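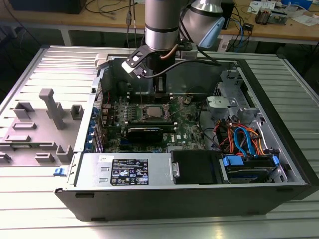

Minutes, disassembly group, February

Taken by me (Hefin) again, so forgive the spelling. Aqeel Mughal chaired, and Tallura joined by phone for the first half and then dropped off.

1. Last month's actions
Both done, hooray! The Drokent tower is on its side on the aluminum table with the panel off, and Aqeel has rewritten the approach step so the arm comes straight down over the board.

2. Results on the retention lever
This took up most of the meeting. We ran 126 attempts at finding and touching the CPU lever, 30 with the old method (camera estimate only) and the rest with the new one, where the gripper touches the socket bracket first and corrects itself before going for the lever. Aqeel is really pleased with the new one and so am I, but I asked that we not quote a success rate until we've agreed what counts as a touch. I had been counting brushes and he hadn't! We went back and forth on this for a good while (sorry, Tallura) and settled on contact held for 2 seconds.

3. Cables
I'm still worried about the loop of black cable from the wrist, and about the orange and blue ones down by the hard drive. Aqeel would like to plan around them. I'd like to tie ours back and leave the computer's own alone, so that's what we'll try first.

4. Wevurent write-up
They want a draft on the touch-first method. I've got the methods part half written and it badly needs a figure.

Actions
Hefin: relabel the logs with the new touch rule, send draft to Tallura.
Aqeel: 80 more runs, same tower, lever up.

Next meeting same time, 2 pm, and Aqeel is taking the minutes.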